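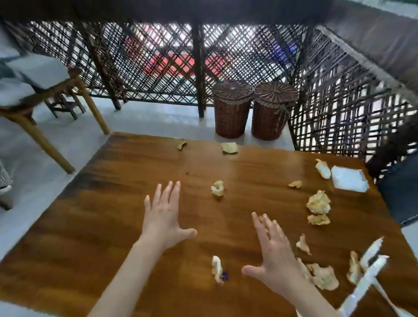

OK quick one tonight because I have to be up early and there are still four boxes in the hall.

So. The table. I have been meaning to write about the table for ages, and about crumbs and scraps and bits in general, and I keep not doing it because every time I sit down to write I sit down AT the table and then I see what's on it. You know how it goes. Crumpled bits everywhere. Some pale yellow, some more white. Little curled ones, one big fluffy one. Start clearing, forget what I was going to say, go to bed.

Background for new people: we moved to Osville in the spring. Smaller place, one big room where there used to be three. Which means one table. Eating, mail, wrapping, unwrapping, sewing when I get to it, Joar's endless paperwork, all of it on the same few feet of wood. In the old house there was a desk for some of that and a door to close on the desk. I miss the door.

The table itself came from a guy out past Lostow who was emptying his aunt's place. Joar found the listing. We drove 227 miles round trip for it in the rain with a blanket and two straps, and I said the whole way there it had better be good. It is good. Warm brown, lots of grain, shiny. Maybe a bit too shiny, every fingerprint shows if you get down low and look across it. I get down low and look across it more than I should.

Anyway the scraps.

I have a theory about small mess. Big mess gets dealt with, because it's in the way. A coat on the chair, you move the coat or you don't sit. But small crumply stuff just spreads out. One bit over by the far edge, one in the middle, a bunch of it over to the right, and you can work around it for an entire evening. Push it with your elbow. Set your mug down between two of them. And then at the end there you are with both hands out over the top of it like you're about to play the piano, trying to decide where to start.

My mother did it with the edge of her hand. One long sweep toward her, other hand cupped under the lip of the table, done. Never used a cloth until after. I can't do the sweep. I've tried. Anything with any height to it rolls, or the flat bits stick and slide under my palm, and half of it goes on the floor and then I've got two surfaces to clean.

What I do now, and have been doing since October or so:

Both hands, flat and open, fingers spread wide. Come in from the two sides. Don't press. Get everything into one heap in the middle, THEN pick up the heap. Sounds so dumb written down. But I was picking up pieces one at a time for years, pinch, walk to the trash, pinch, walk to the trash, and I'd get bored at piece five and go look at my phone.

Get the big ones first? No. Get the far ones first. The far ones are the ones you leave. Start at the edge farthest from you and bring it all home. I'll die on this hill.

Check for little things before you dump it. Beads, buttons, backs of earrings. Anything with a color that isn't the color of the rest of the mess. I threw out a perfectly good button in the summer because it was under a bit of crumpled something, and that was off the green coat, and there is no other button like it, I have looked. So now I look first. Takes no time.

Then a damp cloth and then a dry one. The dry one matters on a shiny top. If you skip it you get streaks and they only show up when someone is visiting.

Muthoni Sang (she reads this, hi) told me to just put a tray out and do everything on the tray. Muthoni I love you but I have tried the tray. The tray becomes a place where things live. By the second week there was a tape roll in it, and a pen, and a dead battery, and a receipt from Öberg for curtain hooks, and I was working next to the tray. It's on top of the fridge now with all of that still in it probably.

Joar's idea was a little handheld vacuum. We did get one, a Volton, it was on sale. It's fine on crumbs. It's not fine on anything crumpled, it just sort of holds it against the front and hums. Also loud, and the dog next door starts up. I use it in the car.

Someone asked in the comments last time what I use for wood care. Almost nothing! I had a tin of something from the old house and it smelled like a boat. Mild soap in warm water, wrung out really well, maybe once a week. Coasters if there's a hot mug, which I am strict about and Joar Westerberg is not, and I will be typing his full name every time it comes up until that changes.

What else. Oh, torn packaging. Can we talk about the way packaging opens now. Never along the line. You pull the tab and the tab comes off in your hand, so you go at it with your teeth or the scissors and you end up with some long jagged strip with points on it and three little corners that shot off somewhere. I've started opening things over the sink. Does that make me a person who opens things over the sink? Yes. Is the table cleaner? A bit. When I remember. Last night I did not remember.

And napkins. I put one down for a thing, any thing, and then it stays there, flat, being a placemat for nothing. I'm as bad as anyone. I'll clear every last scrap and leave the napkin, like it's part of the furniture. Cloth ones would fix it I think, because you'd miss them from the drawer. I have fabric for cloth ones. I've had it since we lived in the old place, 16 of them cut out and pinned and not one hemmed. They're in one of the boxes in the hall, which is I guess why I brought up the boxes.

The boxes are this weekend. Two are kitchen stuff we have obviously lived without so I'm tempted to just tape them back up and donate them unopened. Joar says no, his good grater might be in there. One is photos. One just says MISC in my own handwriting, thanks past me.

Small table update while I'm here, the wobble is back. It's the leg nearest the window. We had folded cardboard under it and the cardboard has given up. I want to do it properly with one of those screw-in feet, if anybody knows what size to get for an old square leg please tell me, I measured and then lost the bit of paper. It was probaly on the table. It probably got swept up.

OK and the other thing I wanted to say, somebody emailed to ask if I ever just leave it overnight. Yes. All the time. I'm not a nut about this. There is a big difference between a clean table and a table you can stand to look at over breakfast, and most nights I'm going for the second. If it's just dry paper-type scraps it can wait. Food can't, we had ants in June and I won't be doing that again. Anything I can't tell if it's food or paper, gets treated as food. That's the whole rule.

My record by the way, for leaving it completely clear with nothing on it at all, is one day and a morning. I was away for most of that.

Recipe for the onion thing is still coming, I didn't forget. I keep making it and not writing down the amounts. I will measure next time. And I owe a couple of people replies from the curtain post, that one got 2,171 visits which is nuts for here, I think it got linked someplace. Hello if you came from there. It's mostly tables.

Right. Going to do the far edge first, then the rest, then bed. If the button turns up in the MISC box I'm going to scream.

Screw-in feet, old square leg, let me know.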